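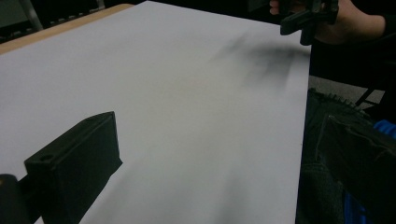
Issue 4, p. 38

Bellik mooring and hull log – readme

What's in here: 815 rows, one per boat visit, from the yard at Mofokeng. Small wooden and fibreglass boats mostly, a few steel ones. Typed up from the yard books, then tidied with the Astik scripts. Covers lift-outs, hull checks, antifouling and relaunch. No engine work, that is kept in a different book and we haven't typed it.

Files
visits.csv – the main table
boats.csv – one line per hull, over 400 of them
paint_codes.txt – what the yard shorthand means
old/ – first version, leave alone

Columns in visits.csv
boat_id – matches boats.csv
month_out, month_in – month only, the books rarely give a day
length_m – metres, measured along the deck. Bowsprits not counted, exept on the gaffers where somebody did count them. Flagged with a G.
hull – W, F or S
moisture – meter reading, wooden hulls only. Blank means not taken. Zero means zero.
coats – number of coats of antifouling
grit – sandpaper grade for the last rub down. 400 is normal. 800 turns up on the racing dinghies. Anything else is probably a typing slip.
notes – as written, spelling and all

Known problems
Boats that changed name have two ids. I merged the ones I was sure of, see the also_id column in boats.csv. There are more.
The July pages got damp and the coats column is a guess for those. Marked with a question mark, so that column reads as text – strip it before you add anything up.
Two different moisture meters were used. They don't agree. No record of which reading came from which, so don't compare hulls across years, only within one haul-out.
Berth letters changed when the Umuneo pontoon went in. Old letters kept as they were.
Relaunch month is sometimes earlier then the lift-out month. That's a winter lay-up, not an error.

Taken out
Owners' names, phone numbers, bills, and any note that gave away where a boat is kept when it's not at the yard. If you spot one I missed please say and I'll pull the row.

Using it
Fine for club talks, school work, your own refit planning. Please don't use it to value a boat, there's nothing in here about rigging, sails or keel bolts. Credit the Bellik log and give the issue number.

To do
Paint codes for the green book
Check lengths on the catamarans
Beam column, if the measurements turn up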